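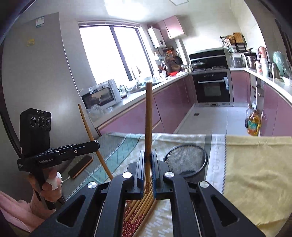
Sorting and storing wooden chopsticks

Lay the washed chopsticks flat on a dry cloth, all pointing the same way. Pair them by handle pattern first, then by length. Reject any stick that is split or warped.
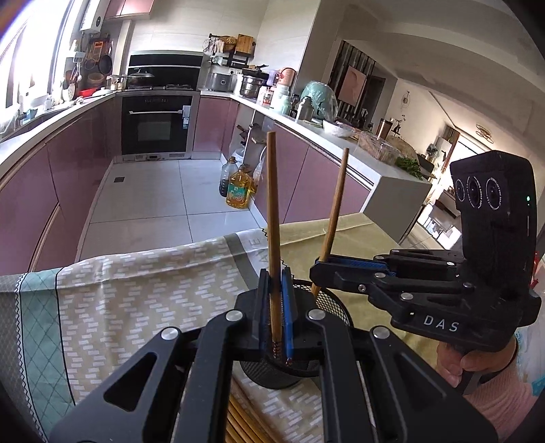 Stand the pairs in a mesh holder one at a time. The Skosteck holder used at Sillcombe takes 28 sticks – fewer if the handles are thick. Keep it eight centimetres or more from the hob.

Leave enough slack for air to pass between the sticks.

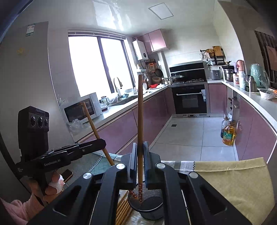 Jerkus Kitchen Notes | Storage | 9 June 2018

Patterned and plain sticks can share a holder. Wipe the mesh with a damp cloth each week and dry it before refilling.

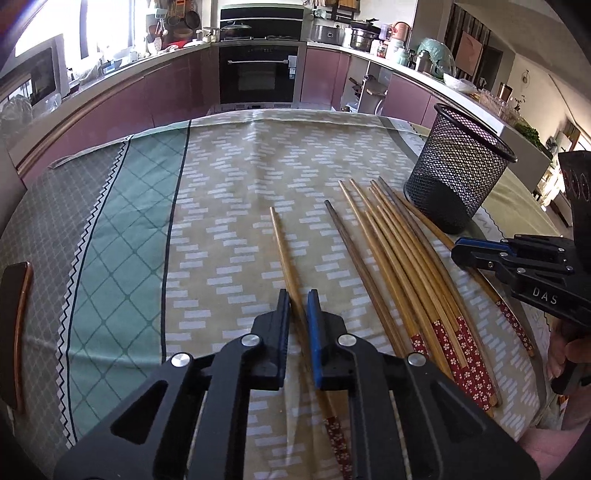 Which end should point upwards?
The eating end, while the sticks are drying. Once they are dry, either end will do.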